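Stitch by stitch: the long road back to mending

The Lovano Street repair room opens at nine, and by half past there is usually a queue down the side of the old bakery. People bring jeans with blown-out knees, school jumpers with holes at the elbow and doona covers that have split along the seam. A few bring leather jackets or canvas swags, which take longer and go on a separate shelf.

The room takes in more than 2,000 pieces a year. Most are clothes, and most of those are worth less than the price of a new one at the shopping centre in Ibarra. The menders know this and so do the people in the queue. The work goes ahead anyway.

Mending at home dropped away in Australia as clothes became cheaper. Many households that once kept a button tin and a darning mushroom now have neither. Home sewing was squeezed out of a lot of school timetables, and the corner haberdashery went the same way as the corner butcher. Anyone under 35 who can turn up a hem has often learned it from a video.

The shops that remain have changed what they stock. Provimo, a haberdashery two doors up from the repair room, used to make its money on dress patterns and zips. It now sells small repair kits in tins, along with iron-on patches, beeswax and curved needles. The curved needles surprised the staff when they began to sell, as they had sat in a drawer for years. Upholsterers use them, and so do people who bind books or fix tents. They suit any job where the back of the work is out of reach.

The same problem turns up across a number of trades. A sailmaker can pass a needle from hand to hand through the cloth, and a shoemaker can get an awl in from either side. Someone closing a split in a couch cushion has only the front to work with. The needle has to go down, travel under and come up again in a single movement, and the thread has to be drawn through without tearing the edge. Surgeons work under that limit as a matter of course, and their basic stitches would be familiar to anyone who has sewn a blanket. The running stitch, the mattress stitch and the locked blanket stitch all have a place in both kinds of work.

Thread matters as much as the needle. Lestodo, a small mill that spins cotton and linen thread for repair work, sells a sample card of 100 shades, and the greys and navy blues go first. Black is the colour most people ask for and often the wrong one. On a faded garment a new black thread stands out like a texta line, and charcoal will usually sit better. For heavy cloth the menders prefer linen, waxed by hand. Polyester is stronger but can cut through old cotton when the seam takes a load.

Most of the faults that come back to the repair room have the same cause. The stitches were pulled too tight. The fabric puckers, the edges roll, and the next strain on the seam opens a fresh tear beside the old one. Beginners are told to stop when the two edges touch and leave it there.

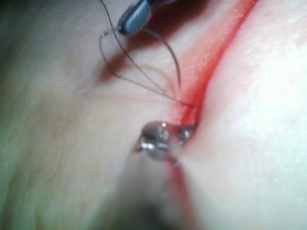
What to keep in the kit

A useful kit fits in a lunch box. Start with a packet of assorted sharps, two curved needles, a thimble that fits, and small scissors that are kept away from paper. Add thread in charcoal, navy, cream and mid-brown. A scrap of beeswax will last for years.

Practise on an old tea towel before touching anything you like. Cut a slit as long as your finger, pin it flat and close it with small, even stitches. Then unpick the lot and do it again with the other needle.

Beginners' sessions at the repair room run through spring, and jumpers should be washed before they are dropped off.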